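Talks > Club Nights > Speaker Notes

Putting from 20 feet: notes for the Sernbridge winter talk

Diệp Trình, 12/29/22
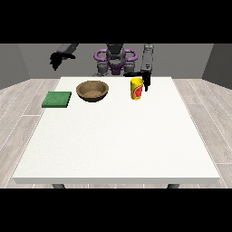
Okay, so start with the Brenar round. Most of them will have heard it already (sorry!) but it gets people laughing and it's short. I hit the green in regulation on the first four holes, felt like a genius, and three-putted every one of them. Pause. Let the Van Dijk table heckle.

Then ask for hands: who practices putts longer than ten feet? Last year I got two hands and one of them was waving for more coffee.

Next, my numbers. I wrote down every first putt I hit last season, all 821 of them, in the little green notebook. Pass it round, and get it back this time. From 20 feet I left way more short than I ran past, and the short ones weren't even close. Say that slowly.

The drill:
- Three balls, one tee in the ground, no hole.
- Look at the tee while you swing, don't look at the ball. Feels awful for a week!
- Stop when you get three in a row within a club length.

Somebody will ask about new putters. I played the Cerell for a month and liked the grip, hated the sound, putted the same. Move on fast or we'll be there all night.

Skip the green-reading part if it's past eight. If there's time, do the story about the back left pin on the seventh, where I read it from both sides, asked my partner, and still aimed it the wrong way.

Questions. Repeat them into the mic, the back row can't hear.

Last thing, remind everyone that the February putting league sign-up sheet is by the pro shop door, and pairs need both names on it.

1,033 shares | 170 comments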